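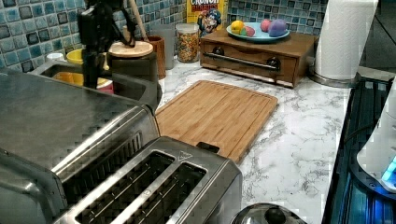

Bradley Hollis wrote in to ask whether a machine can make him breakfast yet, and if the answer is no, why would he pay for one? Fair question, Bradley, and one I get a lot, so I've put my answer right up here at the top of the Rudd page.

Short version: parts of breakfast, some mornings. The Rudd is a counter-height arm with a two-jaw gripper, and I've been selling and setting them up out of our Ponport shop since February. I love the thing! But I'm not going to tell you it'll run your kitchen while you sleep in.

Toast is the chore everybody wants first. Picking up a slice of bread without squashing it is harder than it sounds (I've squashed plenty), and so is lining it up with a slot that's barely wider than the bread. Out of 70 tries on my own kitchen setup, the Rudd got the slice in cleanly 32 times. Not great, I know, but my first version managed nine, so I'm pretty pleased.
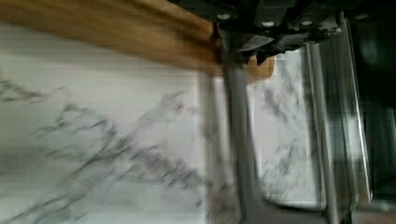 Putting things away goes better. Cups and plastic bowls are fine if you give it room, and it's good at wiping a flat counter in long passes. Wet plates, I'd still do myself. Same with knives, and with anything you inherited from your grandmother.

Cutting boards are somewhere in between. They're wide, they lie flat, and there's not much for the jaws to get hold of unless a corner hangs over the edge. Hsiu-ying Cheung over in Urstead props hers up on a folded towel and says that helps a ton, so I've started doing it too.
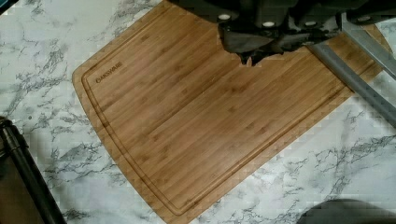 Gripper over a bamboo cutting board, wrist camera view.

What you get: the arm, gripper, wrist camera, counter clamp and power supply, plus an afternoon of setup with me if you're anywhere near Ponport. Part number is 1131. Spare jaw pads come in packs of two, and you'll want a pack.

Still on the fence? Come by the shop after lunch and bring your own bread.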